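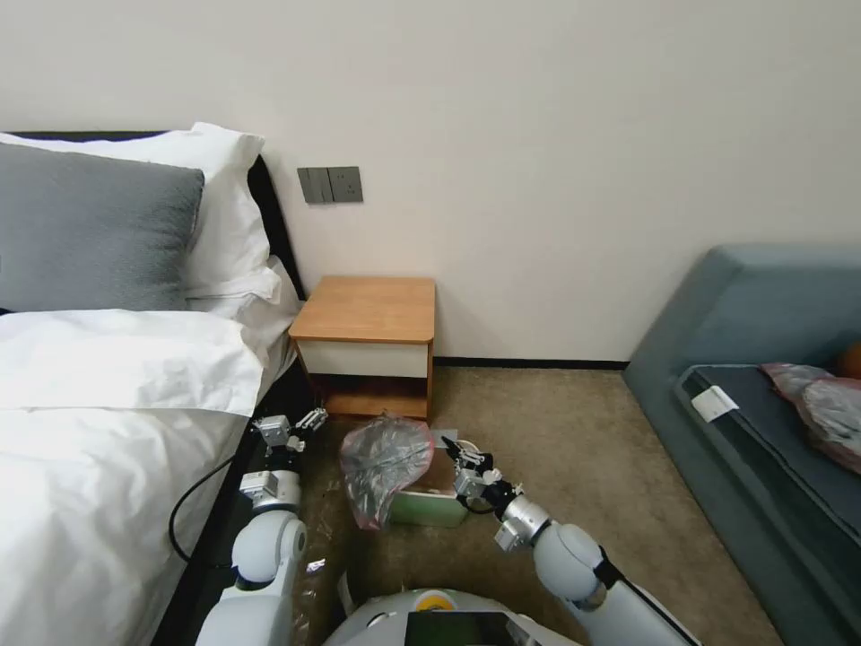
Abb. 5: Nachttisch zwischen Bett und Schlafsofa

Service > Anleitungen > Schlafzimmer > Nachttische > Voyle

7 Wandbefestigung und Ausrichtung

Die Wandbefestigung ist bei allen Nachttischen der Serie Voyle vorgesehen. Der Beschlagbeutel liegt der Rückwand bei.

VORSICHT: Vor dem Bohren den Verlauf von Strom- und Wasserleitungen mit einem Ortungsgerät prüfen.

1. Nachttisch am vorgesehenen Platz aufstellen. Abstand zum Bettrahmen so wählen, dass Bettzeug nicht eingeklemmt wird.
2. Schublade bis zum Anschlag ausziehen, vorn anheben und entnehmen.
3. Korpus mit der Wasserwaage in Längs- und Querrichtung prüfen. Unebenheiten über die Stellfüße ausgleichen.
4. Bohrpunkt in einer Höhe von 500 mm über dem Fertigfußboden anzeichnen.
5. Loch bohren, Bohrmehl entfernen, Dübel bündig einsetzen.
6. Winkel Pidton handfest anschrauben, Korpus nachrichten, Schraube festziehen.
7. Schublade waagerecht in die Führungen einsetzen und vollständig einschieben.

Hinweis: Der beiliegende Dübel ist für Beton und Vollziegel bestimmt. Für Gipskarton und Lochstein ist ein geeigneter Hohlraumdübel zu verwenden (nicht im Lieferumfang).

Hinweis: Bei Fußleisten den Distanzklotz, Teil 284, zwischen Winkel und Wand einlegen. Die Schraube muss dann entsprechend länger gewählt werden.

ACHTUNG: Netzkabel von Leuchten und Ladegeräten nicht unter den Stellfüßen oder hinter der Schublade verlegen.

Befestigung nach jedem Umstellen erneut prüfen.

Stand: 22. November 2021

Weitere Anleitungen
Bettrahmen Irnska: Lattenrost einlegen
Schlafsofa Stastilia: Liegefläche ausklappen
Winkel Pidton: Ersatzteile bestellen
Voyle: Schubladenführung austauschen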